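Home | News | Get Involved | Back Issues | Contact

The Great Frame Tidy-Up

Those of you who have been with us since the Kesell days will remember that every shelf in the old reading room had a picture frame on it, and that most of them fell over whenever somebody shut the door. When we packed up, they all went into boxes, and I'm a little ashamed to say the boxes stayed shut until this autumn. Well, they are open now! Magdolna Bodnár and I have spent several very happy afternoons going through the lot, with a pot of tea and rather too many of Mariann's poppy seed biscuits, and we have 45 frames fit to go back out.

Do have a rummage at home too, as we would love more. Wooden ones that stand up by themselves are the most useful to us (the wall kind need hooks, and Csaba Kozma has asked me very nicely not to put any more holes in his plaster). Before you bring one in, please open the leg at the back and see that it holds. A stiff hinge can be coaxed with a rub of candle wax. A loose one wants a slightly longer screw, and Jenő Hegedűs has a tin of those and will happily talk you through it – allow yourself plenty of time, he does enjoy a hinge.

For the glass, a barely damp cloth and then a dry one is plenty. Spray the cloth and never the frame, or the water creeps in under the edge and marks the photograph, as I found out with my aunt's wedding picture. 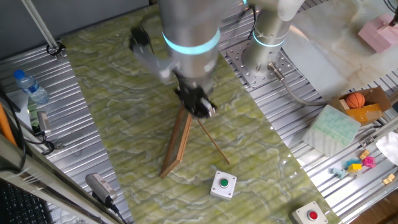

When you stand one up again, open the leg fully before you let go of the top, and give it a bit more room behind than you think it needs. Smooth tabletops can be slippery, so a dot of felt under the foot does wonders.

We are also sorting the odds and ends that came out of the same boxes, toys and kitchen bits mostly, and anything unclaimed by the end of November will go on the 5p table. If you think something might be yours, have a word with Magdolna Kozma, who is keeping the list and would dearly like it to be shorter.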